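Two arms on one bench: a talk with the maker of the Roda kit
May 2020

The Roda is a two-armed bench kit sold by Condeck, a small firm with a workshop in Toladby. It comes in parts, with arms, grippers, cables and a control box, and the buyer puts it together. The firm's founder spoke to us by phone and asked that we write about the kit and leave the name out.

The first version had a single arm. "People bought it, built it, and then wrote to ask how they could add another," the founder said. "Most jobs you do with your hands need both of them. You hold a thing with one and work on it with the other."

Condeck had shipped 347 kits by the end of April. Most went to colleges and small labs, with a few going to people who wanted one at home. The full set costs £2,628, and the founder knows that is a lot for a hobby. "I'd like it to be cheaper. The motors are most of the price and we don't make those."

We asked about the fingers, which are long and pointed where many kits have flat pads. "Flat pads are fine for blocks. We wanted to get in between things, on a shelf or in a rack, where there isn't much room. With a point you can reach past one item to get at the next. You lose some grip on anything heavy, and we say so in the manual."
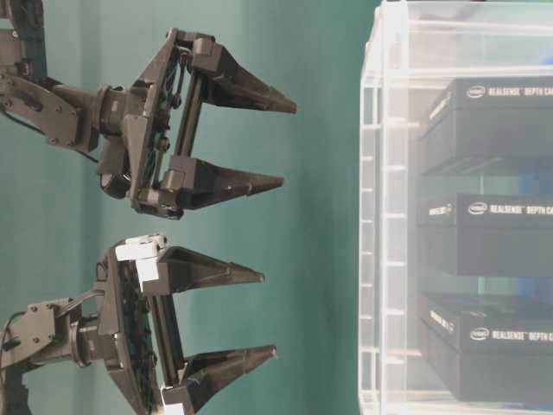 Shelves come up a good deal in the firm's own trials. "Picking boxes off a shelf sounds dull, but it is what a lot of buyers ask for first," the founder said. "The arm has to come in level and stop in the right place. If it is out by 2 millimetres you push the box back when you meant to take hold of it."

The control software is called Serra and is free to download. It has a mode for moving the arms by hand and saving the path, and another for writing the moves out as code. The founder admits the first is better finished. "The code side works, but the guide to it is thin. We are adding to it."

Building the kit takes a weekend for most people. There are a lot of small screws, and the cables have to be left with enough slack for the wrist to turn – the most common fault reported to the firm is a cable pulled tight. Spare fingers can be bought in pairs, and orders can be sent back within 30 days if the parts are unused.

A larger arm is planned, with no date given.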